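Avside swap shop is moving, and it needs your boxes

If you've ever walked home from the Avside swap shop with a lamp you didn't know you wanted, you'll be pleased to hear it isn't closing. It's moving! From March the whole thing shifts three streets over to the old Myung shoe store, with a proper front window and (finally) heating.

I stopped in on Wednesday to see how the packing was going. Solveig Fagerlund, who runs the place, was halfway up a ladder handing down curtain rods and didn't seem to mind me getting in the way. She says the new lease is for 779 square feet, a good bit bigger than what they have now, and the extra space is going to books and kids' coats. 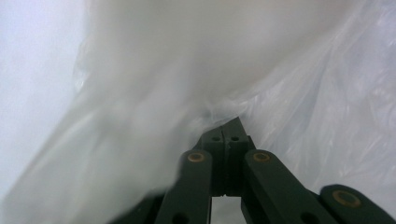

The books are the big job. There are about 3,000 of them, and Yu-na Oh has been sorting them into boxes by size, with cookbooks in a pile of their own since they go fastest. What they're short on is anything to keep the rain off between the van and the door, and big pieces of see-through white plastic, the kind that bunches into little crinkles when you pinch a fold of it, would be very welcome. Old shower curtains are fine too. I've already promised mine.

Strong boxes are also on the list. They'd like 200 of them, and so far the pile by the back wall looks pretty thin to me. Small ones are better for books - I learned that the hard way when I moved to Cimbridge and packed my entire cookbook shelf into one crate.
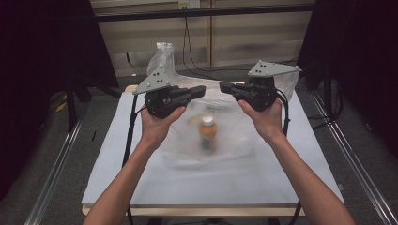 Two pairs of hands would be nice, but one pair and a square white table will do for now.

Moving day starts at 8 a.m., and Joon-young Shim is lending his van. The shop will stop taking furniture the week before, so if you've got a dresser to get rid of, bring it soon or hang on to it until they reopen. Clothes and dishes are okay right up to the last day.

You can leave boxes and plastic at the side door any afternoon. Knock loudly, the radio is usually on.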